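Quiénes somos

Brosterel es un archivo en línea de juegos antiguos para ordenador. Empezamos en abril con 66 títulos de aventura conversacional y hoy el catálogo tiene 2,303 fichas, casi todas de programas para MS-DOS y Amiga. Trabajamos desde una oficina pequeña en la calle Pranditz, segundo piso.

Qué hacemos

Buscamos juegos que ya no se venden, comprobamos que arrancan y escribimos para cada uno una ficha con el año, el género, los idiomas y las teclas. Cuando existe el manual, lo escaneamos completo.
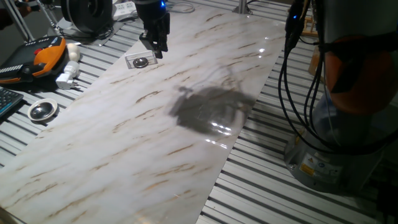

Caja pequeña de plástico transparente sobre el tablero de mármol.

El equipo lo forman 13 personas, de las cuales nueve se dedican a las fichas. Las demás se ocupan del servidor y del correo de los lectores. Para las pruebas usamos Clovix, nuestro propio lanzador, que prepara el emulador con la memoria y el sonido correctos para cada juego. Clovix es gratuito y se puede descargar sin registro.

También publicamos Bitar, un boletín mensual. En él escribimos sobre

aventuras de texto, mapas hechos a mano por los lectores y errores curiosos de los programas.

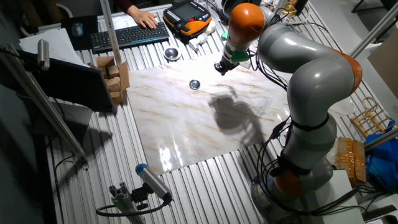 El boletín se envía solamente en español – la versión en portugués está en preparación y todavía no tiene fecha.

Sobre los derechos

Si usted es titular de un juego y desea que lo retiremos, escríbanos mediante el formulario. Retiramos la descarga el mismo día y conservamos únicamente la ficha.
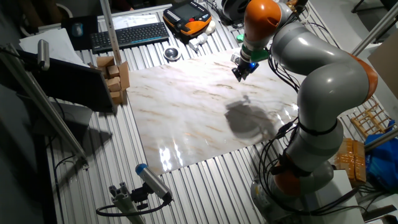 Colabore con nosotros

Aceptamos disquetes, manuales y revistas. Le rogamos que nos consulte antes de enviar un paquete, porque el espacio es limitado.

Página actualizada: 19/8/26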